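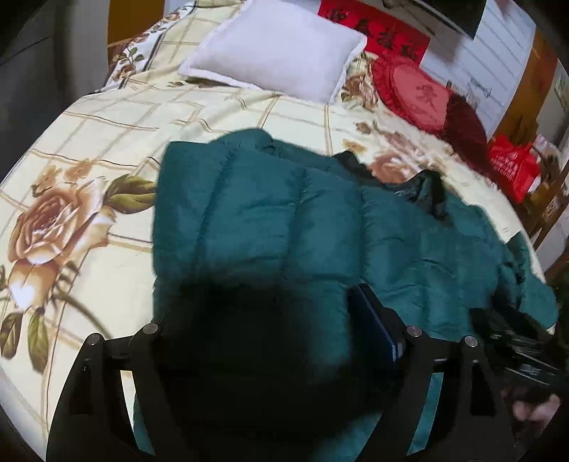
December, evening

Today I gave the whole day to the gripper, as I promised to Skudstead last week. The left finger had begun to close later than the right one, only a little, but with soft things a little is enough. The cloth slides to one side and then you have a fold where you did not want it.

I started at 9 with the screws. The fingers have silver screw heads on top and I checked each of them with the small key. One on the left was not tight. I cleaned the thread, put a very small drop of the blue glue and turned it back. The manual from Dilura says to wait 90 minutes before any load, so I waited, and I drank too much tea.

In the meantime I looked at the cables by the handle. The outer skin of one of them is rubbed where it bends, but the wire inside is good. I wrapped it and moved the tie 13 millimeters back, so it has more room when the hand turns. I should have done this in the fall already.

After lunch I made the closing test with nothing between the fingers, then with a folded paper, then with the teal puffer jacket on the bed. The jacket is the most difficult thing I own for this work. The quilting is smooth and full of air, and the fingertips must go deep before they hold anything. I like to approach it from low, with the wrist almost flat. The flowers on the bedspread are also useful to me - I choose one rose and come back to the same place every time.

The zero position was wrong by 2 millimeters after the repair. I corrected it and wrote the new value in the notebook, on the page with the Acheampong settings, which I still keep although they are for the older fingers.

Tomorrow I must write to Clendwood about new pads. The order form asks for a part number and I can not find it anywhere, not on the box and not in the manual. My thumb hurts from the handle. I will put the key back in its case and go to sleep early.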